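Home | About | News | Reports | Press Contacts | Search

FOR RELEASE: September 16, 2025

Drandcombe Renters' Group Questions Claims Behind "Self-Cleaning" Water Filters

DRANDCOMBE – The Mugo Tenants' Alliance today asked landlords across Drandcombe to hold off on buying any more whole-building water filters sold under the Darnumix name until the company shows test results from buildings where people live. The group has read everything Darnumix has put out so far and says it does not add up to much.

Darnumix began selling its filters to apartment owners last December. The sales brochure says the units clean themselves, cut "up to 40 percent" of mineral buildup in pipes and need no service visits for the first five years. Owners of several large buildings have signed up, and some have passed the cost on to tenants as a monthly water quality fee.

"Up to 40 percent is a phrase that also covers zero," said Caroline Ogola, who chairs the Alliance. "We asked what the usual figure was. We got the brochure again, this time with a cover letter."

The Alliance sent a written survey to 3000 renters in the Prumby and Mill Road districts over the summer. It received 1582 usable replies. Roughly 700 came from households in buildings with a Darnumix filter, and most of those said they had noticed no change in taste, smell or the scale left in their kettles. A smaller group said the water was better. A few said it was worse, mainly in the mornings.

The Alliance does not claim that its survey settles the question. People are poor judges of mineral content, and those with a complaint are more likely to mail back a form. Zawadi Khaemba, a retired plumbing inspector who reviewed the replies, said the same caution should apply to the company.

"Their main evidence is a bench test on new pipe with one kind of water," Khaemba said. "Prumby has pipe from four different decades and a supply that switches over twice a year. I would not sign a five-year contract on the strength of a bench test, and I would not send the bill to somebody else either."

The group is also doubtful about the promise of no service visits. Two owners told the Alliance that a technician had come out within the first year. Darnumix described those calls as "courtesy checks" in a reply to the group and did not say what was done during them – or who paid.

In a statement supplied for this release, Darnumix spokesperson Shona Menzies said the company "stands behind its figures" and is planning a wider study. No start date was given. The Alliance has offered the names of tenants willing to have their tap water sampled and is waiting for an answer.

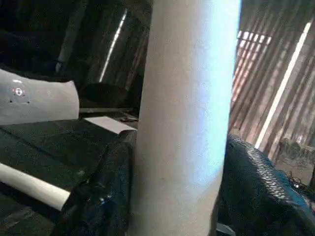 Close-up view of a pale gray-white tube beside a white robot arm housing.

The Alliance is asking owners for three things: a copy of any filter contract, a water test from before and after installation, and a halt to the monthly fee until both have been shared. Wekesa Kariuki, who manages two buildings in Prumby, has agreed to the first and third. He said he would think about the testing once he had seen a price.

Tenants who pay a water quality fee can bring their lease and their last two bills to the Alliance office on Mill Road during regular hours. Staff will read through the paperwork at no charge but cannot give legal advice.

A short report on the survey, including the full list of questions, is available on request. The Alliance takes no money from filter makers or plumbing firms.

Press contact: Rehema Kimaro, Mugo Tenants' Alliance, Drandcombe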